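Batterie im Kombi ständig leer: Fehlersuche beim Ruhestrom, ein Thread

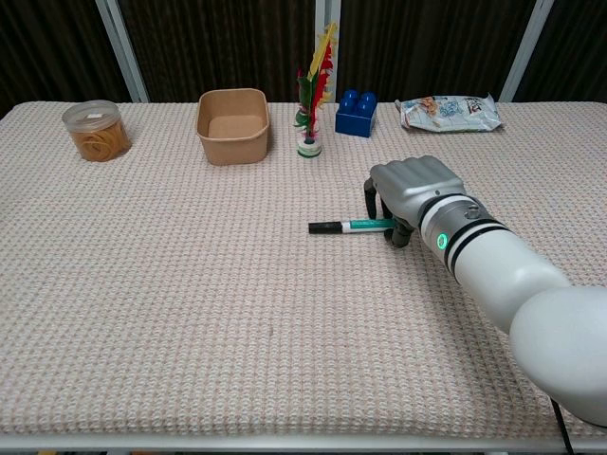
Roboterhand über einem Stift.

Das Auto ist ein älterer Kombi mit einer 72-Ah-Batterie von Tzavaras. Seit August sprang er nach ein paar Tagen Standzeit nur noch widerwillig an, nach einer Woche gar nicht mehr. Ich schreibe auf, wie ich gesucht habe, ein paar Leute hatten gefragt.

Vorweg: Ich bin kein Kfz-Elektriker. Wer sich mit dem Messgerät am Auto unsicher ist, lässt das in der Werkstatt machen. Hochvoltbatterien von Hybrid- und Elektroautos sind ein anderes Thema, da gehe ich nicht ran.

Naheliegender erster Verdacht war die Batterie selbst. Sie ist sieben Jahre alt, das ist für eine Starterbatterie kein schlechtes Alter. Im Teilehandel Lendar wollte man mir gleich eine neue verkaufen. Mit Einbau und Anlernen am Steuergerät wären es 300 Euro gewesen.

Ich habe trotzdem erst gemessen. Batterie voll geladen, über Nacht abgeklemmt stehen lassen, am Morgen Spannung gemessen: 12,7 Volt. Zwei Tage später unverändert. Eine Batterie mit Zellenschluss hält das nicht.

Die Ruhespannung allein sagt noch nichts über die Startleistung. Eine alte Batterie kann im Leerlauf gut aussehen und unter Last zusammenbrechen. Darum noch die zweite Messung: Messgerät an die Pole, jemand startet, Blick auf die Anzeige. Tiefster Wert war 10,4 Volt. Für das Alter in Ordnung.

Dann die Lichtmaschine. Motor läuft, Licht und Heckscheibenheizung an, Messung an den Polen: 14,2 Volt. Geladen wird also. Bei neueren Autos mit Lademanagement kann die Spannung je nach Fahrzustand stark schwanken, da muss man mit der Bewertung vorsichtiger sein. Meiner hat das noch nicht.

Blieb der Ruhestrom. Das ist der Strom, den das Auto im abgeschlossenen Zustand zieht: Uhr, Alarmanlage, Funkempfänger für die Zentralverriegelung, Speicher der Steuergeräte. Je nach Ausstattung liegt das im Bereich von einigen zehn Milliampere. Genaue Sollwerte stehen im Werkstatthandbuch.

Zur Messung gibt es zwei Wege. Der klassische: Multimeter im 10-A-Bereich in Reihe zwischen Minuspol und Massekabel. Der bequemere: Gleichstromzange um das Massekabel legen. Die Zange muss aber im Milliamperebereich noch etwas taugen, die billigen zeigen da oft nur Rauschen.

Ich habe in Reihe gemessen. Damit das Auto beim Umklemmen nicht stromlos wird, kommt zuerst das Messgerät parallel dran und dann erst die Polklemme runter. Wird das Auto zwischendurch stromlos, wachen alle Steuergeräte auf und man wartet von vorne.

Ganz wichtig, wenn das Multimeter in Reihe hängt: nicht starten, keine Zündung, keine Tür aufmachen. Der Anlasser zieht mehrere hundert Ampere. Im besten Fall ist danach nur die Sicherung im Messgerät hin.

Motorhaube: Die hat bei mir einen Kontaktschalter. Bei offener Haube schläft das Bordnetz nicht ein. Also das Schloss mit einem Schraubendreher in die geschlossene Stellung drücken. Vor dem Zumachen wieder entriegeln, sonst knallt die Haube auf das verriegelte Schloss. Dasselbe mit der Tür, falls man später an den Sicherungskasten im Innenraum will.

Dann abschließen, Schlüssel weit weg legen, warten. Direkt nach dem Abschließen standen 1,8 A auf der Anzeige. Das ging in Stufen runter. Nach einer halben Stunde blieb es bei 0,39 A stehen und bewegte sich nicht mehr.

0,39 A sind zu viel. Rechnung dazu: 0,39 mal 24 Stunden sind gut 9 Ah am Tag. Bei 72 Ah Nennkapazität ist nach vier Tagen die Hälfte weg, und eine ältere Batterie hat die Nennkapazität nicht mehr. Das passte zu dem, was ich beim Starten gemerkt hatte.

Als Nächstes die Sicherungen. Üblich ist: eine nach der anderen ziehen und schauen, wann der Strom fällt. Das funktioniert, hat aber den Nachteil, dass beim Wiedereinstecken manche Steuergeräte aufwachen und den Wert eine Weile verfälschen.

Alternative: Spannungsabfall über der gesteckten Sicherung messen. Flachsicherungen haben oben zwei kleine blanke Stellen. Multimeter auf Millivolt, beide Spitzen drauf. Null Millivolt heißt kein Strom. Steht dort etwas, fließt etwas. Tabellen zum Umrechnen je nach Sicherungsgröße findet man im Netz.

So bin ich den Kasten im Motorraum durchgegangen. Nichts Auffälliges. Im Innenraumkasten dann ein deutlicher Wert auf Sicherung 7. Laut Belegungsplan hängen daran die Steckdose im Kofferraum, die Innenbeleuchtung hinten und die Vorbereitung für die Anhängerkupplung.

Sicherung 7 gezogen: Anzeige fällt von 0,39 auf 0,03 A. Damit war der Kreis gefunden. Der Verbraucher noch nicht.

Zuerst die Kofferraumleuchte. Ein Klassiker, der Schalter im Schloss klemmt und das Lämpchen brennt durch. Einfacher Test: Handy mit laufendem Video reinlegen, Klappe zu, später anschauen. War dunkel. Lampe zur Sicherheit noch herausgenommen, Strom unverändert.

Dann die Steckdose. Eingesteckt war nichts. Von hinten abgezogen, Strom unverändert.

Also das Anhängermodul. Das sitzt bei mir links hinter der Seitenverkleidung und wurde irgendwann nachgerüstet, vom Vorbesitzer. Hersteller laut Aufkleber: Akivel. Stecker abgezogen, Strom weg. Stecker drauf, Strom wieder da.

Das Modul war außen sauber. Im Stecker dagegen zwei Kontakte mit grünem Belag. Daneben lag die Dämmmatte, und die war unten feucht. Wasser kam an der Gummitülle rein, durch die das Kabel zur Anhängersteckdose nach draußen geht. Sie saß nicht richtig in der Bohrung.

Meine Vermutung: Durch die Feuchtigkeit am Stecker hat das Modul ständig einen angehängten Anhänger erkannt und ist deshalb nicht in den Ruhezustand gegangen. Beweisen kann ich das nicht. Zum Strombild würde es passen.

Repariert habe ich so: Stecker mit Kontaktreiniger und kleiner Bürste gereinigt, trocknen lassen, Dämmmatte raus und ein paar Tage in den Heizungskeller gehängt. Tülle abgenommen, Rand gesäubert, neu eingesetzt und mit Karosseriedichtmasse abgedichtet. Mit der Gießkanne geprüft, blieb dicht.

Danach noch einmal die ganze Messung, mit Modul: 0,04 A. Damit kann das Auto mehrere Wochen stehen.

Zum Nachladen nehme ich ein Faltar mit 7 A Ladestrom. Für eine Batterie dieser Größe reicht das, es dauert halt eine Nacht. Wer eine AGM-Batterie hat, muss das am Ladegerät einstellen, die Ladespannung ist eine andere. Bei meiner normalen Nassbatterie bleibt es bei der Standardeinstellung.

Zur Reihenfolge beim Anklemmen des Ladegeräts: erst Plus an die Batterie, dann Minus an den Massepunkt der Karosserie, dann Netzstecker. Beim Abklemmen umgekehrt. Gut lüften, beim Laden kann Knallgas entstehen. Eine gefrorene Batterie nicht laden.

Mehrere haben nach einem Batterietrennschalter gefragt. Kann man machen, wenn das Auto monatelang steht. Den Fehler findet man damit nicht, und bei jedem Trennen sind Uhr und Radiocode weg, bei manchen Autos auch die Fensterheber-Endlagen.

Auch gefragt: Ein kleines Solarpanel auf dem Armaturenbrett? Gegen 0,39 A kommt so ein Panel hinter der Scheibe nicht an, im Winter schon gar nicht. Als Erhaltung bei gesundem Bordnetz meinetwegen, dann aber mit Laderegler.

Was ich beim nächsten Mal anders machen würde: zuerst die nachgerüsteten Sachen anschauen. Anhängermodul, Radio, Dashcam, Standheizung, Marderschreck. Ich hätte mir den kompletten Kasten im Motorraum sparen können.

Tiefentladen wurde die Batterie in der Zeit mehrfach, das hat ihr sicher nicht gutgetan. Ich rechne damit, dass sie im nächsten Winter fällig ist. Bis dahin messe ich ab und zu die Ruhespannung, immer morgens vor der ersten Fahrt.

Nachtrag zum Werkzeug, weil es in den Antworten kam: Multimeter mit 10-A-Bereich, zwei Krokodilklemmen, Schlüssel für die Polklemme, Kunststoffkeile für die Verkleidung, Kontaktreiniger. Ersatzsicherung fürs Multimeter gleich mitkaufen.

Noch ein Nachtrag: Inzwischen stand der Wagen zwei Wochen am Stück. 12,5 Volt, beim ersten Dreh angesprungen. Die Matte ist wieder drin und trocken.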